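Workshop notebook – July, court paint trials

Started at 8.15, before the sun got onto the slab. Cyril Bellamy had already swept the test strip behind the unit and hosed it down last night, so it only needed a going over with the stiff broom. Two coats to compare on the strip: Emivar at the near end, Flendent at the far end. Both mixed with the same sand, same bucket, same paddle.

Emivar went down easily. It pulls a bit at the edges if you go back over it, so keep the squeegee moving and leave the ridges for the second coat. Flendent is thicker and wanted more water than the tin says. I added a cup and wrote it on the lid. Shufen Hou thinks we should have stuck to the instructions for the first go, and she is probably right. Will do a small patch tomorrow with none added.

Touch dry after 40 minutes for the Emivar. Flendent was still marking with a thumb at that point, so I left it until after lunch and it was fine then.

Bounce check in the afternoon with the outdoor balls. Same drop height each time, off the top of the stepladder, Shufen reading the stick. The painted concrete is livelier than the old tarmac at Josudlow, which we knew, but there was no difference I could see between the two paints. Grip is another matter. In court shoes the Flendent end feels draggy when you turn, and I would not want to play a long doubles game on it. Less sand next time – 18 scoops to the batch, same as we used on the school job. 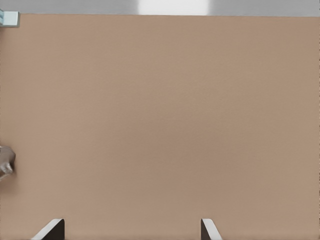
Lines. Kitchen line is 7 feet from the net, and Cyril's chalk came out short on one side again because the tape was hooked over the post sleeve. Measure from the centre of the net, both sides, then check the diagonals before any masking goes down. The masking tape from the blue box bleeds. Use the other roll and seal the edge with base colour first, then white.

Net posts for the Ñahui court have come. One sleeve is out of round and the post sticks halfway. Cyril had a go with the file and got it to drop, but it turns stiffly. I have emailed the supplier and asked for a replacement. Don't concrete either of them in until we hear.

To do:
Patch of Flendent with no water added
2 more tubs of white, we are down to the dregs
New handle for the wide squeegee
Ask Ñahui whether they want the outer area green or left bare
Shufen to ring about the fence panels before 10

Locked up at 5.40. Covers on the strip in case of rain.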